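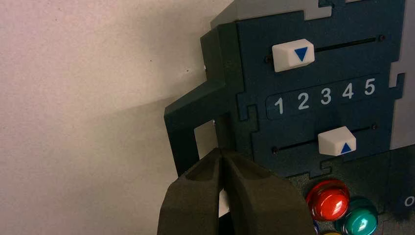 I have been putting off writing up the gripper comparison for most of April, partly because I kept hoping the numbers would get more interesting. They didn't, so you get them as they are.

The short version is that the padded fingers everybody on the Stinora forum told me to buy are a bit better at one job, worse at another, and cost 50 dollars more than the plain ones. If you were hoping to read that soft tips change everything, there are plenty of videos that will tell you so, usually with a discount code.

Some background for people who came in from a search. I run a two-arm setup on hobby servos, with a Cluvalia controller that I have complained about before and will complain about again. The padded fingers came from Ornham. The stiff tapered ones are the Hrnčiar pattern. I tested on a task board because I wanted something with a scale on it. Picking up foam blocks proves nothing. Almost any pair of fingers can pick up a foam block.

Sliders first. The job is to get hold of a small knob, push it along a slot and stop at a chosen number. The padded tips did well at the getting hold part. They forgive a bad approach, and with my calibration that is worth something. Stopping is where they let me down. The pads squash, then relax when the servo lets go, and the knob creeps. Over 700 runs I saw this often enough that I stopped blaming the controller – and I really wanted to blame the controller.
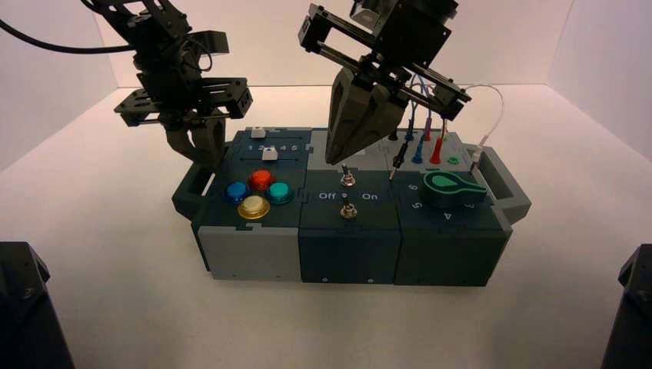

Camera placement matters more than either set of fingers, and I say that as someone who spent money on fingers. The wrist camera gives you a lovely close look at whatever you are about to bump into and very little else. From the overhead view I can at least see both arms and all three modules at once. Even so, with the right gripper hovering over the rear toggle switch, I would not bet much on judging its height from that angle alone. I ended up using both views, and most of my failed grabs came from the moment of switching between them. The vendor page calls this handoff "seamless". I logged 1641 grabs in total across everything, and I could tell you which ones came right after a switch without looking at the timestamps.

Toggles went to the tapered fingers, no contest. Closed together they make a decent poker, and you don't need to grip a toggle to flip it. The padded ones kept sliding off the lever or mashing it sideways. The buttons were a tie. Anything can press a big round button, including my elbow.

The dial I'm not going to score. I got 6 clean turns in a row with the padded set one evening, got very excited, and couldn't repeat it the next morning with the same settings. Until I can, I don't think that counts as a result, and I wish more people would post the morning after as well.

So would I buy the padded set again? Probably not at full price. I'm leaving the tapered ones on for now and putting the money toward a stiffer camera bracket. If anyone has the slider creep solved without adding a delay before release, send me your settings – the settings, please, and not a video.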